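Small Pans, Small Burners and the Sauces I Make on Them

3 Oct 2022

I have been on a saucepan kick since March and I can't stop telling people about it, so this page is going to be a long one! Most of these tips came out of making the same four or five things over and over (custard, caramel, rice, white sauce, oatmeal) until I stopped wrecking them.

Start with the custard

Warm the milk first, all by itself, until you see tiny bubbles at the rim. Whisk the yolks and sugar in a bowl while you wait, but don't let them sit together too long before the milk goes in or you get little hard yellow specks that never dissolve. Pour the hot milk in slowly, whisking the whole time, and then everything goes back in the pan over low heat. Stir with a flat-edged spatula. A round spoon misses the corner where the side of the pan meets the bottom, and that corner is where scrambled egg comes from.

My neighbor Helmi Heiskanen strains every custard she makes, even the perfect ones. I used to skip it. I strain now. It takes 40 seconds and the texture is so much nicer.

Scorched milk

Rinse the pan with cold water and don't dry it before you pour the milk in. I was skeptical, but the cleanup has been easier every time I've done it. If the milk does catch on the bottom, DON'T scrape. Pour what's on top into a clean pan, taste it, and go on if it tastes fine. The burnt pan gets an inch of water and a spoonful of baking soda, simmered for a few minutes and left until after dinner. Wooden spoon, gentle push, and most of it lifts off in sheets.

White sauce without lumps

Equal weights of butter and flour. Cook them together until it smells a bit like cookies, then take the pan off the heat before the first splash of milk goes in. That first splash will seize up into a paste and look awful – keep going. Second splash, stir until smooth, third splash, stir until smooth, and after that you can pour faster. Nutmeg at the end. Renji Ogura wrote in after my last sauce page to say he uses a whisk from the start and cold milk all at once, and it works for him every time. I tried it twice and got one good sauce and one bowl of dumplings, so your mileage may vary.

Rice in a small pan

One cup of rice, rinsed until the water is nearly clear, then a cup and a quarter of water and a lid that fits. Bring it up, turn it right down, 12 minutes, off the heat for 10 more with the lid still on. No peeking! If your lid rattles, lay a folded dish towel under it once the heat is off, and it will catch the drips too.

If you're cooking for more than four people, get out the bigger pan. Rice piled deep in a narrow one goes mushy at the bottom long before the top is done.

Cooking away from the stove
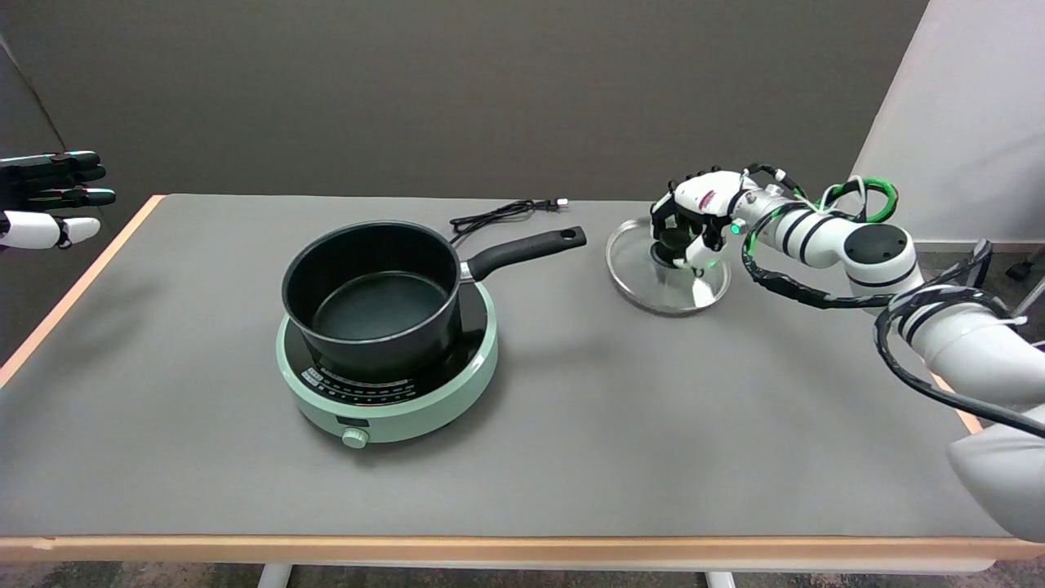

A single burner is my favorite thing to own when the oven and the stovetop are both spoken for, and it also lets you cook where the people are, which at our house is never the kitchen. Put it on a flat, hard table with plenty of bare surface on every side, so there's somewhere to set the spoon and the bowl of yolks. I'd go with induction, like the round mint-green one with the black saucepan on it, and turn it so the control strip along the front curve is facing you. Reaching over a hot pan to find the power button is no fun. Check your pan with a refrigerator magnet before you carry everything over: if the magnet sticks firmly to the bottom, you're in business. And lift nonstick pans when you move them on the glass, don't slide them. Grit under the base will scratch the top.

Induction is fast. Milk that took me ages on the old electric coil comes up while I'm still hunting for the vanilla, so start one or two settings lower than you think you need until you get the feel of it. Low settings on a lot of these burners pulse on and off, and a thin pan will show it, with the sauce bubbling and then going quiet and then bubbling again. A heavier base evens that out beautifully.

Caring for nonstick

Medium heat, tops. Never heat it empty. Silicone or wood only, and let the pan cool before it goes under the faucet, because a hot pan hitting cold water can warp and then it rocks on flat glass forever. I stack mine with a paper towel between each one. Old cloth napkins work too.

Wiping down the glass top

Wait until it has cooled, then a damp cloth, then a dry one. For cooked-on sugar or starch, make a paste of baking soda and water, leave it under a wet cloth for a while, and rub in small circles. Skip the scouring pads!

Next page will be caramel, which needs its own space. I have ruined enough of it to fill a book – bring a light-colored pan so you can see the color change, and have the cream warm and waiting.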